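Sort by Colour First

Published Feb 12, 2026

The instructions packed with most sets of small shaped blocks tell the adult to begin with shape. The child is given a tray, a handful of pieces and a card, and is asked to put the round ones together and the pointed ones together. Colour comes in later as a complication. I think the order is wrong, and that the fault lies partly in how the sets are designed.

My own interest is practical. I keep the catalogue for Pustby, a toy library with 558 lots on its shelves, of which 26 are block sets of one sort or another. Last year the library made 2,424 loans. Every set that comes back has to be laid out, checked against its card and put away, and the checking is done by whoever is on the desk. Over time one learns which arrangements show a missing piece quickly and which hide it.

An arrangement by shape hides it. If a set holds two cylinders, a cube, a prism and several one-off pieces, then most of the shape groups have a single member. A group of one is a poor group. It has no internal check: when the piece is gone, the group is gone too, and the eye passes over the place where it should have been. The card has to be read line by line.

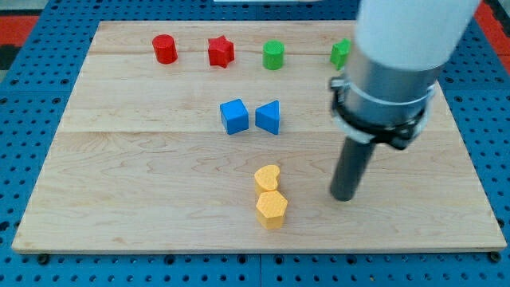 Colour produces fewer groups and larger ones, which is the property a sorting system needs. It also survives a change of viewing angle. A cylinder seen from directly overhead is a disc, and a prism on its end can pass for several other things, but a red piece is red from any side of the table. Take eight blocks on a pale maple board: a blue cube and a blue triangular prism make a pair at once, although they have little in common as solids, and so do a yellow heart and a yellow hexagonal prism. With the red cylinder and red star, and the green cylinder beside a green block of less regular outline, the whole lot resolves into four colours. Sorted by shape, the two cylinders would match and the other pieces would mostly stand alone.

There is a fair objection. Colour sorting is easy, and a toy which is only ever sorted by colour teaches little after the first week. Shape requires handling, turning and comparison, and a heart and a hexagon have to be told apart by their edges. I accept this. The argument concerns sequence and storage. A child who has already made the colour groups has a small number of pieces in front of them and can compare shapes within each group without losing track of the rest.

A second objection concerns people who do not distinguish red from green reliably. This is more serious, and manufacturers could do more about it. A dark green and a bright red, well separated in lightness, cause less trouble than two middling tones. The older Breseo sets got this right, and the Vilela sets, bought in March to replace them, do not. A notch or a dot on the underside would serve as well.

The surface matters more than most buyers suppose. A plain, light board with a quiet grain shows all four of the usual colours. A patterned cloth does not, and a coloured tray swallows whichever blocks happen to match it. Dristska supplies a blue tray with its boxed set, and the blue pieces are the ones most often reported missing. They are usually found in the tray.

I have now rewritten the cards for our block sets with colour as the main heading and shape listed beneath it. The old cards are in the box file under the desk for anyone who prefers them.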